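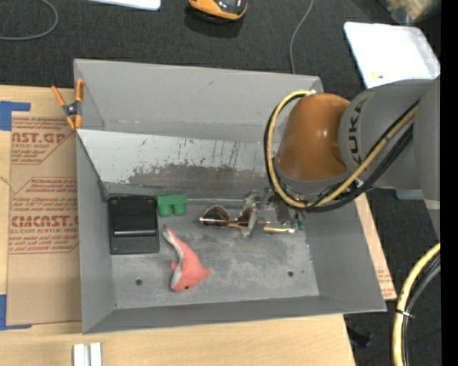 The **Ita Handbell Society** is a Christian lay association that trains ringers for parish worship and keeps up sets of handbells owned by small congregations. It is based in the town of Dravard and has 462 members in 24 local circles. Membership is open to adults of any denomination, though most circles meet in Lutheran or Episcopal churches.

## History

The society was founded by Phyllis Tunstall, a parish organist who had been teaching handbells to adults in the evenings. Its first circle had five ringers and one borrowed set of bells. Tunstall named it for Saint Ita, an Irish abbess remembered as a teacher of children. She led the society until her retirement and wrote its first method book, *Ringing for the Small Parish*, which is still given to new members.

A second circle formed at Gutico after a joint Advent service. Growth was slow for several years, then picked up when the society began lending bells to churches that could not afford their own.

## Activities

Circles rehearse weekly during the school year and ring at Sunday services, weddings and funerals in their home parishes. The society holds a residential week each August at Aaltonen House, a former rectory with a chapel and two practice rooms. The day there opens with morning prayer and closes with a short sung service — usually Compline — at which the newest ringers play the hymn.

Repair work is done by members who have taken the society's bench course. They replace worn springs, handles and clapper heads, and polish bells before the major feasts. Cracked castings are sent to a foundry.

## Music library

The library holds 2,353 scores, mostly hymn settings for two or three octaves. Circles may borrow up to a season's music at a time. A separate shelf covers psalm tones and processional peals, many of them arranged by members and never published.

## Governance

Each circle elects a leader, and the leaders meet every spring to set dues and choose the theme of the August week. The society has no paid staff.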